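Turnlow Rugby League Club
Minutes of the monthly meeting, April, clubhouse upstairs room

Present: Rhodri Bevan (chair), Nandini Kurup, Lleucu Skyrme, Gaétan Campbell (minutes)
Apologies: Iolo Humphreys

1. Minutes of the March meeting were read and accepted with one correction: the away game at Hevell was lost by six points, not by eight.

2. First team. Lleucu informed that the starting hooker will miss the next three games with a shoulder injury. Parry will move from the bench. Rhodri asked if the under-18 hooker can train with the first team — agreed, if his parents give permission in writing.

3. Money. Nandini presented the account. Balance is $3060. The bus company must be paid $551 before the Hevell return game. Membership fees are paid by 62 players.
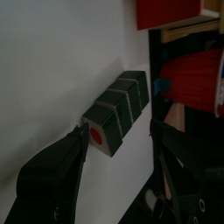
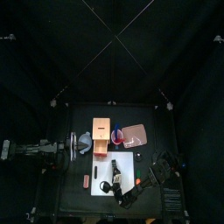 4. Floodlights. Two offers were received for the training field. The one from Plandis is $2520 and includes the removal of the old lamps. The other is cheaper but without removal. It was discussed for a long time. Lleucu prefers Plandis, Nandini wishes to wait until the bus is paid. Decision is moved to the next meeting, when Iolo can be present.

5. Training times. Juniors will start at 5:30 p.m. and seniors at 7:00 p.m. until the end of the season.

6. Other matters. Key for the equipment room is missing again. Rhodri will order two copies.

Meeting closed at 8:50 p.m.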